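Filed under: Robots & Gadgets | Home Tech

So I spent a good part of May following the folks at Tirnico, who are trying to teach robots to deal with laundry (my least favorite chore, so yes, I'm rooting for them!). Their new project is called Jugah, and the idea is pretty simple — a person does the job by hand with a pair of grippers, over and over, and the software learns from the recordings. No joystick, no programming, just folding clothes on a bed like the rest of us do.

The team wants 2,000 recorded folds before they train anything, and they're at more than 400 now. Each person does 49 in a shift, and I'm told your forearms really feel it by the end. I tried it myself and needed 9 goes to get one sleeve flat, so I have a lot of respect for the regulars.

Flodovine, a smaller outfit working on the same problem, steers its robot by remote control instead. I've seen both and the handheld way is a lot quicker, though the remote people say their data fits the robot better. They may have a point.

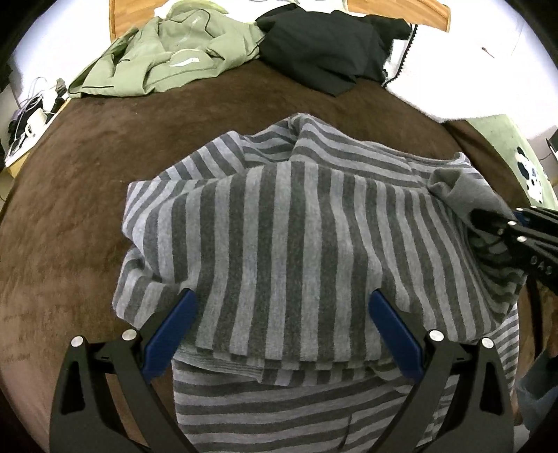
Stripes and soft knits are the ones I'd want solved first, because mine never come out square. Tirnico says towels are next, then a test on its own robot, Ceto, later in the year.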